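Section 3: Fitting and first use of the Hustance bench heater

Read Section 2 (Unpacking) before you start. The heater is for indoor use only. It must not be used in a bathroom, a greenhouse or any room where solvents or spray paint are stored.

3.1 Choosing a position

The heater is rated at 2000 watts and needs a wall socket of its own. Do not run it from an extension lead or a multi-way adaptor, even for a short time.

Keep a clear space of 92 cm in front of the grille. Curtains, coats and dust sheets should not be able to swing or fall into this space. If the heater is to warm a work table, set it to one side of your legs and angle it towards the floor.

CAUTION: Never fit the heater directly below a wall socket.

3.2 Fixing the wall bracket

You will need a drill, a spirit level and a pencil. Screws and plugs for brick walls are in the small bag taped to the bracket. For plasterboard, buy fixings suited to the weight given on the rating label.

1. Check the wall for hidden pipes and cables.
2. Hold the bracket level and mark the holes through the slots.
3. Drill the holes and push in the wall plugs.
4. Screw the bracket on loosely, check the level again, then tighten.
5. Lift the heater on to the bracket until both side catches click.
6. Pull gently on the lower edge. The heater should not move.

Note: Older Bronard brackets have the same hole spacing but a shallower lip. Do not use them with this heater.

3.3 Switching on for the first time

1. Turn the heat dial to 0 and the side switch to Off.
2. Plug in the heater.
3. Move the side switch to On. The standby lamp lights.
4. Turn the dial to 2 and leave the heater running with a window open.

There may be a slight smell while the coating on the element burns off. If you see smoke, switch off at the wall and do not use the heater again until it has been checked.

3.4 Setting the timer

The timer has pins round its edge. A pin pushed in means the heater is on for that period. A pin left out means it is off.

1. Turn the ring clockwise until the arrow points to the present time. Do not force it backwards.
2. Push in the pins for the hours you want.
3. Set the dial to the heat you need.

The timer does not change itself when the clocks go back. Reset it by hand, and again after any power cut.

3.5 Before the cold season

Each November, unplug the heater, let it cool and brush the dust from the grille with a soft dry brush. Wipe the case with a damp cloth and dry it before use. Do not use polish.

If the cut-out has tripped, unplug the heater, clear whatever is blocking the grille and wait until the case is cold. Plug it in again. If it trips a second time, contact the Zitcombe service desk and have the serial number ready.

Light wooden tabletops

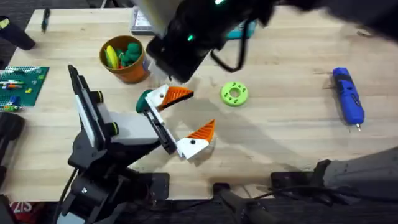
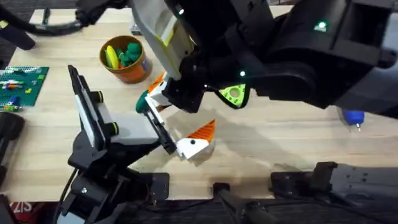

Written by Dolores Lindgren
Last updated 28 June 2026

3.6 Storing the heater

Release both catches and lift the heater straight up. Coil the flex loosely and keep it off the grille. Store the heater upright in a dry cupboard, with nothing on top of it. The bracket can stay on the wall.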